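How to spot the space station from your backyard

I put this off for years because I figured you needed a telescope, or at least a friend with one. You don't! The International Space Station is one of the brightest things in the night sky, and once you've caught it the first time you'll be dragging everyone you know out onto the lawn in their socks. My neighbor Patricio Tapia got me started on a Wednesday evening in July, and I've kept a notebook ever since (it's mostly cloud complaints).

First, find out when it's coming over

You need a list of passes for your own town. Plenty of websites and phone apps will make one for free if you type in your location. Put in the real place and not the nearest big city. I used the city setting for my first few tries and kept looking too low.

Each line in the list gives you a start time, a direction, a maximum height and an end time. The height is in degrees, where 0 is the horizon and 90 is straight over your head. Skip anything that tops out under 15 unless you live somewhere really flat. My street has big maples on the west side, so I only bother with passes of 40 degrees or more. If you hold your fist out at arm's length it covers close to ten degrees of sky, so four fists stacked up from the horizon gets you there.

Pick the right time of day

The station doesn't have a big lamp on it - you're seeing sunlight bouncing off it. So you want your sky dark while the Sun is still shining up where the station is, and that means the couple of hours after sunset or before sunrise. Evening is easier on everybody. If your list shows a pass at two in the afternoon, forget it.

Go outside early

Get out there a good ten minutes ahead. Turn off the porch light, put the phone away (or at least turn the brightness way down) and let your eyes settle. Figure out which way is west, because most passes begin somewhere on that side. I lined mine up with the neighbor's chimney and I've used that chimney ever since.

Then just watch low in the direction your list gave you. What you're looking for is a steady, white, moving point. No blinking, no red or green lights, no sound. If it blinks, it's a plane. It crosses the sky in a few minutes, and sometimes it fades out halfway through, which startled me the first time. It has simply gone into Earth's shadow.

Try it with binoculars

Ordinary ones are fine. You won't make out much shape, but the color can be lovely, kind of a warm gold. Find it with your bare eyes first, keep staring at it, and bring the binoculars up to your face. Doing it the other way around is hopeless, I've tried.

Write it down

I jot the time, the top height and how bright it looked compared with the stars nearby. Check your list again the next day too, because the times shift and last week's printout won't do you any good.

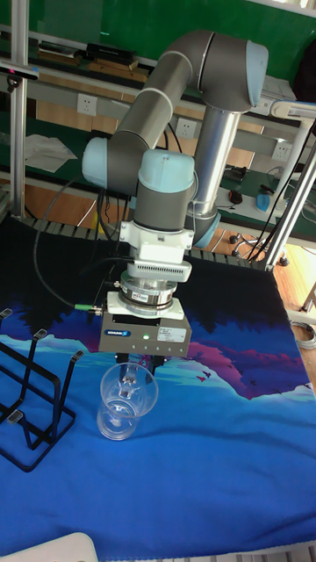
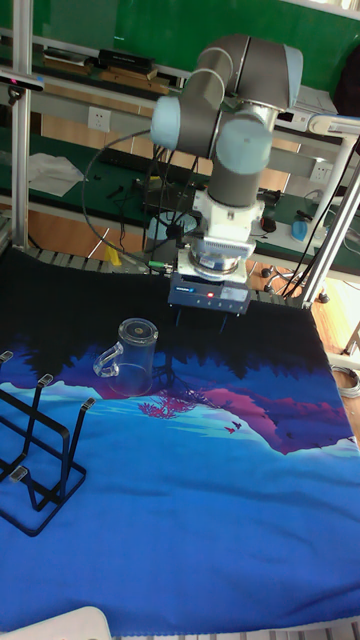
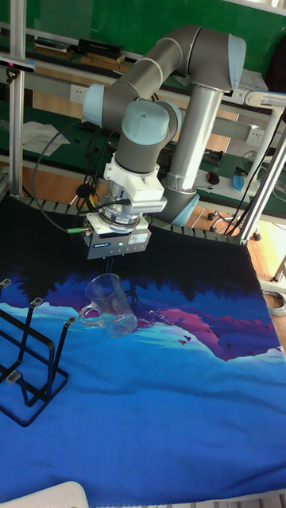 Can I see the station every night?

You'll usually get a run of good evenings, then a stretch with only early morning passes or none worth going out for, and then it comes back around. Check your list every few days and grab the high passes when the sky is clear.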